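Doblar ropa donde vive la ropa: una charla con Liette Paquette

Llegué a Sidonis con la libreta llena de preguntas sobre redes neuronales y Liette Paquette se pasó la primera media hora hablándome de fundas de almohada. Que si el algodón lavado muchas veces se agarra de una manera, que si la franela engaña, que si las sábanas bajeras (las de goma) son el enemigo público de su grupo. Yo encantada, la verdad, porque en mi casa también lo son.

Liette dirige la parte de recogida de datos de Flistitz, un método para enseñar a un brazo robótico a coger y doblar tela a partir de demostraciones hechas a mano. Lo de "a mano" va en serio: una persona empuña una pinza suelta, sin brazo detrás, y hace la tarea mientras se graba. Después ese material entrena al Reneck, que es el brazo que tienen atornillado a una mesa en la planta de abajo y que, cuando pasamos por delante, estaba parado con un calcetín entre los dedos.

"Al principio lo grabábamos todo en el laboratorio", me cuenta. "Una mesa blanca, una toalla gris, luz buena. Quedaba precioso. El Reneck aprendió a doblar toallas grises sobre mesas blancas, y en cuanto le poníamos una colcha debajo se volvía loco."

Le pido que me explique qué es volverse loco en un robot, porque me imagino humo. Se ríe. "Cierra la pinza donde no hay nada. O pellizca el estampado de la manta creyendo que es el borde de la camiseta. Y lo repite, lo repite, lo repite, con una paciencia que da un poco de pena."

De ahí salió la idea de mudarse a los dormitorios. El equipo pidió permiso en cinco casas del barrio de Cloutier y empezó a grabar sobre las camas, con la ropa de cada cual y con las mantas tal como estuvieran. La única norma que se pusieron fue no ordenar antes de grabar. "Y cuesta muchísimo, ¿eh? Entras en una habitación ajena y el cuerpo te pide estirar la colcha. Normand lo hacía sin darse cuenta, tuvimos que tirar una mañana entera de grabaciones porque había dejado todas las camas como en un hotel."

Normand Bélanger, que trabaja dos mesas más allá y lo estaba oyendo todo, levanta la mano sin girarse. "Era una mañana muy corta", dice.

Quería saber yo por qué no usan directamente el brazo, moviéndolo con un mando, que es lo que había visto en otros sitios. Liette me pone la pinza en la mano y creo que esa es su respuesta. Pesa menos de lo que esperaba. Aprietas y los dedos se juntan, aflojas y se abren, y a los dos minutos ya estaba yo persiguiendo un trapo de cocina por encima de su escritorio con bastante poca gracia. "Lo que notas ahora, eso de que entras demasiado alto y se te escapa la tela, lo corriges sola en el siguiente intento", me dice. "Con un mando tardas una tarde en corregirlo. Y además no subo yo un brazo por la escalera de nadie."

En total llevan más de 300 demostraciones grabadas en casas, y en todas hay que decidir cosas que en la mesa blanca no se decidían. Por dónde entrar cuando la prenda está arrugada encima de otra tela. Cuánto bajar si el colchón cede. Qué hacer con los dibujos, que es el tema que más le gusta y en el que más se enciende (aquí dejé de tomar notas un rato y solo escuché, perdón).

El problema de los dibujos, según lo entendí, va así. Una cámara ve colores y bordes. Un cuadrado amarillo impreso en una manta tiene bordes bien nítidos, más que los de un paño amarillo arrugado que esté encima. Para nosotros no hay duda de cuál de los dos se puede levantar, pero el modelo tiene que aprenderlo de algún lado. "Lo aprende de los pliegues", dice Liette. "De las sombras pequeñas, de cómo el dibujo se tuerce cuando la tela hace una onda. En la mesa lisa no necesitaba mirar eso, así que no lo miraba. Las mantas infantiles nos han venido de maravilla, son lo peor que le puedes poner delante."

¿Y funciona? Le pregunto así, a bocajarro, porque llevábamos ya dos cafés. Me enseña la tabla sin hacerse de rogar. En la última tanda hicieron 41 intentos de coger una prenda sobre mantas estampadas que el Reneck no había visto nunca, y salieron bien 26. Pongo cara de no saber si eso es mucho. "Es bastante mejor que lo que teníamos con la mesa blanca, y sigue siendo un robot que te deja la ropa a medias", resume. Los fallos se concentran en las telas finas y en las prendas que están medio debajo de otra. Con las gruesas va mejor. De doblar, de doblar bien, prefiere hablarme en otra visita: por ahora lo que le parece sólido es el agarre.

Me interesaba también la parte menos vistosa, la de las personas que graban. Liette insiste en que no busca manos expertas. Le sirven las lentas, las zurdas, las que dudan. Si alguien falla un agarre y vuelve a intentarlo, esa grabación se queda, con su fallo dentro, y parece que al modelo le viene bien ver cómo se sale de un apuro. Lo que sí se descarta es cuando la mano libre ayuda. "Es un reflejo, la otra mano se mete sola a sujetar la esquina. Yo acabo con ella en el bolsillo."

Antes de irme le pedí ver cómo es el trabajo de cerca, a la altura de la pinza, y me abrió en el portátil una de las camas. Los dedos abiertos sobre un paño amarillo con muñequitos, debajo una manta de Mickey Mouse con sus cuadrados amarillos como de queso, y al lado la ropa doblada. "Mira qué cantidad de amarillo", me dijo, contentísima.

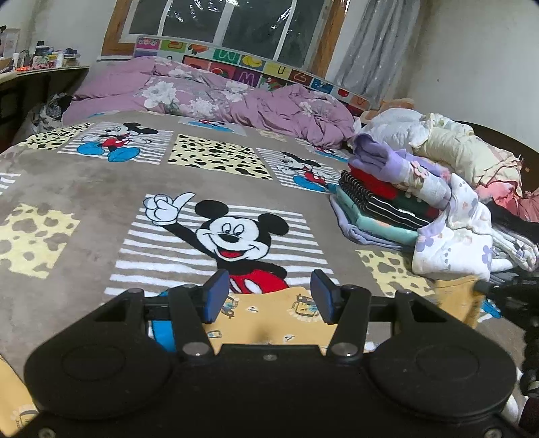
Lo que viene ahora

El grupo quiere volver a Cloutier en noviembre, esta vez con prendas oscuras sobre mantas oscuras, que según Normand es "el siguiente disgusto". También están rediseñando las almohadillas de los dedos para las telas finas. Liette me ha prometido avisarme cuando el Reneck se enfrente a una sábana bajera, y pienso ir aunque caiga en domingo.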